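The Kitchen Robot Project at Plollham School Robot Club

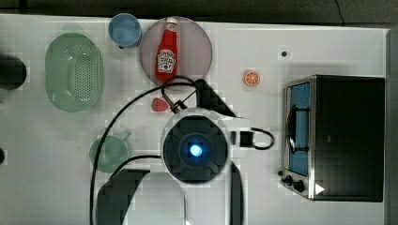
What is a robot program?
A robot program is a list of steps that a robot follows in order. People write the steps on a computer. The robot does what the steps say, even if one of them is a mistake.

What the club is doing
Students in the Plollham club are teaching a robot arm to do small kitchen jobs. Their table has a toaster oven, a colander, a mug and a cup on it, and a ketchup bottle on a plate. The food is a toy strawberry and a toy orange slice. The club calls the project Livano.

Why is it hard?
Think about picking up a strawberry. You look at it, reach out and squeeze just enough. A robot needs help with every part of that. It has to know where the strawberry is, how far to move, and when to close its gripper. A mug is a different shape, so it needs a different grip.

How the students work
One student writes the steps and another reads them out loud. Then they run the program slowly. If the arm misses, they stop, change one number and run it again. Last year's team needed 243 tries before the arm could put a toy on a plate every time.

Oana Costache coaches the club. She asks students to write down each miss in a notebook. "The notebook tells us what to change," she says.

Words to know
Gripper: the part of a robot arm that holds things.
Wrist: the joint that turns the gripper.
Program: the steps a robot follows.

The club will show Livano at the Brundari Robot Fair on 14th October. Each team gets 6 minutes at the table and 2 runs.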